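February 23, 2018
Gallardo football, helmet liner and grip notes
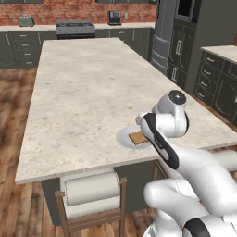 Started on the receiver gloves this morning, the old pair and the Amovano pair side by side. The question from the coaches is whether the tack comes back after cleaning, or whether we should keep replacing them mid-season. Wiping is still the weak part of the method. Rags leave lint in the palm, so from now on it's plain paper towel, and I want the roll in a holder fixed to the side of the bench, low down under the overhang, like the slatted wooden one on the island. Keeps the top clear for the ball and the scale. One sheet per glove, then throw it out.

Pull test, dry palm, old pair: held at 5 pounds, slipped at 9. Amovano pair slipped at 9 too, but later in the pull. Repeated both with the left hand and got the same order. Damp palm not done yet. Ha-neul Ahn thinks the strap is creeping and that we are partly measuring the strap. Could be. Will mark it with tape at the buckle and look again.

Helmets. Went through 21 shells from the Trivitum game. Liners fine except two with the crown pad coming loose at the back edge. Reglued, clamped, left overnight. Do not put these back on the rack until somebody has pushed on the pad with a thumb.

Serkport chin straps: the snaps are stiff and the linemen hate them. The box says 300 cycles before they ease up. Did almost half of that by hand on one strap and my thumb gave out. Need a jig.

To do
damp palm pulls, both pairs
tape on strap
ask Ha-neul for the August glove sheet, I only have the second page
order face mask screws, the short ones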